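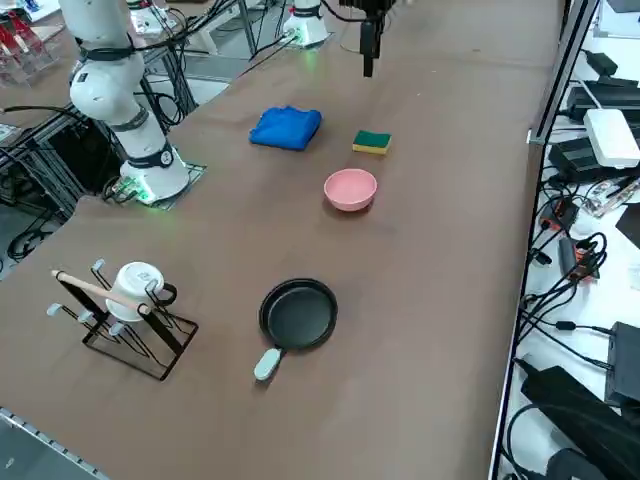

Siv Haugland wrote to ask whether one sponge can really do for everything after supper, the nonstick pan included, and whether it matters what gets washed first. It does matter, Siv, and I'm so glad you asked, as I could talk about dishes all evening (and often do).

## Washing up a small supper

Fill the sink with warm water and a good squirt of soap. Then go in this order:

1. **Mugs.** They like the cleanest water. Rinse them and hang them on the rack straight away – a black wire one with little rubber tips, like mine, is kind to the handles.
2. **Bowls.** Use the yellow side of the sponge, and run a thumb under the rim, where oatmeal loves to hide.
3. **The frying pan.** Let it cool first, please! Yellow side again, never the green scouring side on a nonstick surface. If egg has stuck, leave the pan to soak with soapy water for 40 minutes and go put your feet up.

Save the green side for baking sheets and that one casserole dish we all own.

## Drying

Fold your towel into a thick pad and set the bowls on it upside down for a while, then finish them by hand with a second, dry towel. I keep 3 in the drawer and still run out by the weekend – my big blue one soaks up the most, though it takes until morning to dry on the oven door.

Squeeze the sponge out hard and stand it on its edge overnight.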